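A visit to the Feltby Regatta, May 2026

I had read many times about the regatta at Feltby before I finally went to see it. The sponsor this year was the watch house Besson, and for their guests they had put up a long white tent beside the landing stage. My invitation arrived late, so I took the early train and walked from the station, 11 minutes along the river.

At the gate they gave me a blue ribbon and a programme. There were 43 boats entered, most of them old wooden ones with a crew of four. The first races went off in light wind and were rather slow. Many guests stayed by the coffee. I preferred the grass bank, where the local families sit with their blankets and know every boat by name.

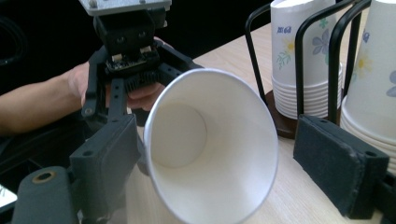

Lunch was served at one o'clock. There was cold trout, potato salad with dill and a very good lemon tart. At my table sat Ignacio Salcedo, who sailed the Jelum to second place last year and was hoping for more. He told me that the course is difficult after the second buoy, where the wind turns behind the trees – a visitor does not notice it, but the crews talk of little else.

In the afternoon the wind came up and the final was a real pleasure. The Ovau led from the start, lost her place at the second buoy, and took it back on the last stretch. The Jelum came in third. Mr Salcedo shook hands with everybody and went to look for dry shoes.

The prize was given on the landing stage, a silver cup and a watch for the skipper. Over 1,000 people stayed for the music, which began at seven. I left before the end to catch my train. Tickets for the July evening races are sold at the boathouse, and the grass bank is free.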